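Board Game Playtesters Wanted in Clornham

Posted Jul 10, 2025

Ukness is a small publisher of family board games. We are looking for adults to test a new tile game called Flenix before the rules go to print. Sessions run through August at our office on the second floor of the Fikre Building in Clornham.

What you will do

You will play Flenix with three other people you have probably not met before. You get the rule book and the box, and you learn the game from those. A member of our staff sits in the room and takes notes but will not answer rules questions while you play. Afterward you fill out a short form and talk with us as a group about where you got stuck.

A session lasts two and a half hours with one break. You may sign up for one or two sessions. We can't offer more than two, as we need people who come to the rules fresh.

Who we are looking for

You should be 18 or older and comfortable reading a rule book in English. You don't need to be a regular game player. We would especially like to hear from people who play games only at holidays or with their kids. Please don't apply if you work for another game publisher or have tested Flenix before.

The tiles are told apart by color and by a raised mark. If you are color-blind, please say so when you apply. We want at least one color-blind player at every table.

Pay and practical details

We pay $51 per session, by check or bank transfer, within two weeks. Parking behind the building is free after 5 p.m. The 146 bus stops across the street. There is an elevator, and the restroom on our floor is wheelchair accessible. Coffee, water and sandwiches are provided. Tell us about food allergies ahead of time.

You will be asked to sign a one-page agreement not to post photos of the game or share the rules before it is released. The first print run is 2,000 copies, and testers who finish a session will be sent one.

How to apply

Pick up a form at our front desk, Room 246, or write to us at the same address. Include your age, the evenings you are free, and the last game you remember playing. We will reply either way by the end of the month. 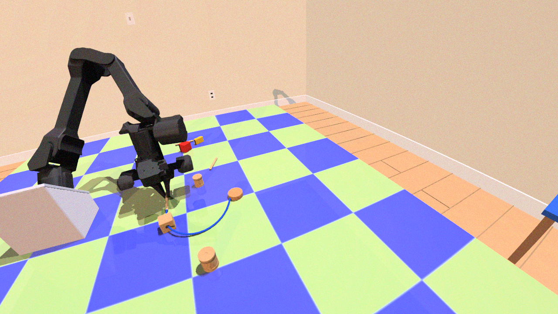
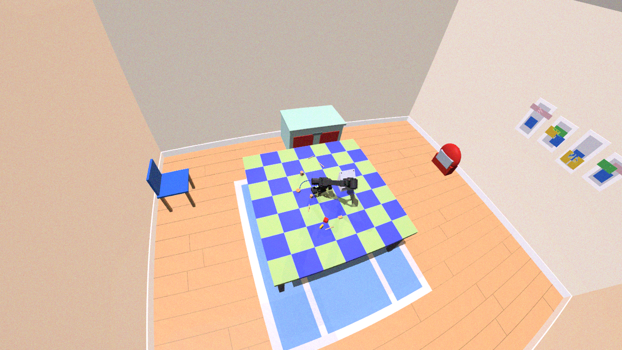 Blue and green checkered surfaces, computer renderings.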